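Replacing a Torn Window Screen in an Aluminum Frame

The steps below cover standard sliding screens with a rubber spline set in a channel around the frame. Screens with riveted or glued mesh need a different procedure (see the Fostitz porch page).

What you need

Fiberglass mesh, at least two inches wider and longer than the frame
New spline in the same diameter as the old one
Spline roller with one convex and one concave wheel
Utility knife with a new blade
Awl or small flat screwdriver
Scissors
Pliers
Masking tape

Measure the spline before ordering. Old spline shrinks and hardens, so take the reading from a corner, where it has been stretched the least. If the diameter falls between two sizes, buy a short length of each and test both in the channel. The roll used for this page was Lisivska fiberglass in charcoal, 100 feet long, which is far more than one window requires. Most hardware stores cut mesh by the foot.

Step 1. Remove the old mesh

Lay the frame flat with the spline side up. Lift one end of the spline with the awl and pull it out slowly. Discard it. Brush the channel clean and wipe it with a damp cloth. Corner keys that have worked loose should be pushed back in now.

Step 2. Rough-cut the new mesh

Unroll the mesh over the frame and let it rest for a few minutes to flatten. Cut it so that it overlaps the channel by one inch on all sides. Follow a single line of the weave. Aluminum mesh dulls a blade quickly and should not be cut with sewing shears.
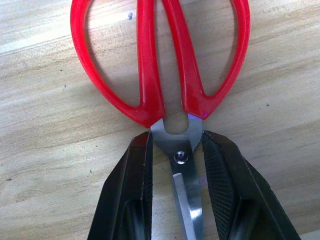
Household scissors are adequate for fiberglass mesh.

Step 3. Set the first two sides

Tape the mesh along the top edge. Run the convex wheel along the channel to crease the mesh, then press the spline in with the concave wheel. Use short strokes and start at a corner. Turn the corner with the awl, not the roller – the wheel tends to jump out and slice the mesh.

Step 4. Set the remaining sides

Keep the mesh flat but do not stretch it. Too much tension bows the long rails inward, and the screen will then bind in its track. On frames over 400 square inches, put a block against the inside of each long rail before rolling.

If a section wrinkles, pull the spline back to the last good point and roll it again. A short end of spline that is too stiff to grip by hand can be drawn out with pliers. Pull along the channel, at a low angle.

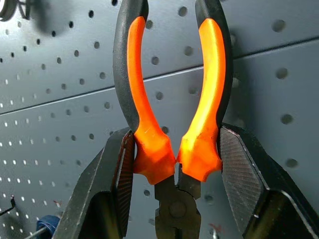 Combination pliers, orange and black handles.

Step 5. Trim

Hold the knife against the outer edge of the spline with the blade angled toward the frame, and cut away the excess in one pass per side. Refit the screen and check that it slides freely.

Corrections to this page: Liesbeth Segers, June.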